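Trukholm Community Kitchen Adopts Shared Tableware Program

3 March 2026

The Trukholm Community Kitchen has begun using a single pool of reusable tableware for its midday meals and evening events, replacing the mixed sets that individual groups had been bringing to the building. The program was approved at the March meeting of the managing board and applies to all groups that reserve the dining room or the kitchen.

The first order, supplied by Kostwood, consists of 300 pieces. Plates and bowls were selected in several light colors so that the kitchen's own stock can be told apart from items that belong to visiting groups. A further 66 pieces will be held in reserve at the Drunden storage site and released as replacements are needed.

"Groups were spending a good part of their reserved time looking for enough matching dishes to set a table," said Despina Kyriakidis, who coordinates the dining room. "We would like them to find what they need on one shelf, use it, and put it back on the same shelf."

Under the new arrangement, tables are to be laid from the back edge forward. Bowls are stacked and kept toward the back until food is ready to be served, and plates are placed last. Packaged items remain in their bags until guests are seated. Printed instructions have been posted beside the serving hatch and at the entrance to the dish room.

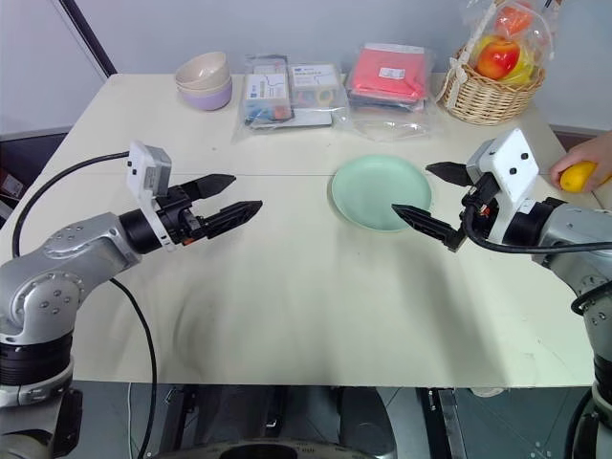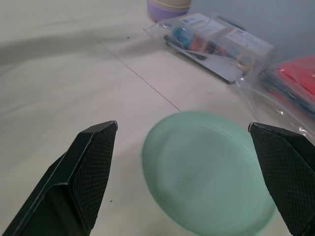

A mint-green plate, with a beige and lavender-purple cup or bowl at the back of the table.

Groups using the dining room are asked to return all pieces to the dish room within 30 minutes of the end of their reservation. Chipped or cracked items should be left in the marked tray by the sink and should not be returned to the shelves. No charge will be made for ordinary breakage during the first four months of the program.

The board considered two other proposals before reaching its decision. One would have continued the use of disposable plates for events with more than 182 guests. The other would have asked each group to purchase and store its own set. Both were set aside after a review by Iason Margaritis, facilities manager, who found that the cupboards on the lower level could not hold separate sets for every group on the current schedule.

Cabinet work to accommodate the new stock was carried out by Konstantinidis, and the older cupboards along the corridor wall have been cleared. Groups that left dishes in those cupboards may collect them from the front office until the end of March. Unclaimed pieces will be offered to other kitchens in the Drunden area.

Training sessions for group leaders will be led by Sotiris Petridis. Each group is required to send at least one person before its next reservation. Questions about reservations or the return of dishes may be directed to the front office during regular hours.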